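Nurnard Two-Arm Bench Kit – Evaluation Review
Minutes of the October meeting, Pramanik Assembly Services

Start 9:30 a.m. Present: process engineering, purchasing, quality, floor supervision. Maintenance joined at item 3.

1. Previous minutes

Accepted with one correction. The supplier of the kit is Garnalari. Drirkero is the reseller and holds the service agreement. The two were swapped in item 4 last time.

2. Status of the evaluation

The kit is on loan in its standard configuration: two arms on a shared front rail, enclosed bench, one gripper per arm, wrist cameras, and the Nurnard control software. Process engineering has logged 294 attempts on the handling tasks agreed in the test plan. Of these, 249 were completed without an operator stepping in. The remainder were stopped by the software or by hand and are listed in the log by cause.

The largest group of stops concerns grip position on upright parts. The part is held low, and a small error at the base becomes a large one at the top. Quality asked whether the stop threshold can be set per part. Process engineering confirmed that it can, but only through the configuration file and not from the operator screen.

Flat parts gave fewer stops. Most of those were caused by both arms claiming the same approach zone, after which the software holds both and waits for a reset. 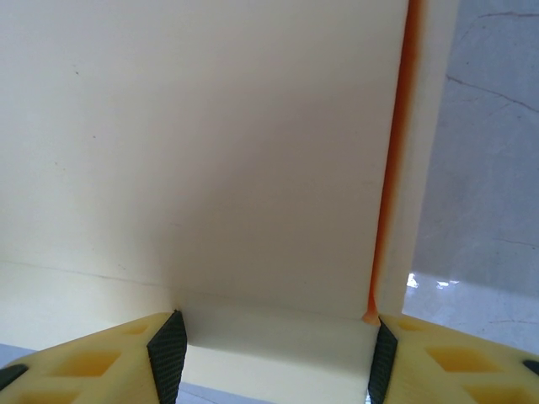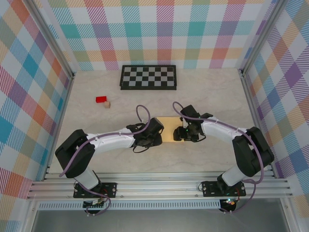 3. Grippers and wear parts

The finger pads are sold only in sets. Drirkero quotes 8 sets with the purchase and a separate price after that. Maintenance wants the pad replacement interval in writing before any order is placed – the manual says "as needed," and that cannot be scheduled.

Changing a finger takes one tool and no recalibration, according to the manual. Maintenance has not tried it yet and will do so before the next meeting.

Cable routing was discussed. Maintenance prefers more slack control at the wrist than the standard clips give. Garnalari offers a sleeve as an option. Purchasing to get the price.

4. Calibration

The written procedure runs to 127 steps if every optional check is included. Floor supervision considers this too long for a shift start. Process engineering proposed the short form daily and the full procedure after any collision or arm swap. Agreed for the rest of the loan period. Quality reserves its position for production use.

5. Service agreement

Drirkero's draft covers remote support during business hours and a replacement arm on exchange. It does not cover the enclosure, the rail or the grippers. Purchasing will ask for the grippers to be included. The clause on software updates was not clear to anyone present – it can be read as allowing updates without notice. Quality will not accept that wording.

6. Decision

No order at this meeting. The loan is to be extended by one month if Drirkero agrees to the current terms.

7. Actions

Process engineering – sort the stop log by part type and send it to Garnalari.
Purchasing – price for the cable sleeve; revised service draft; loan extension.
Maintenance – trial finger change, with time recorded.
Quality – replacement wording for the update clause.

Meeting closed 10:40 a.m. Next meeting in November, same room.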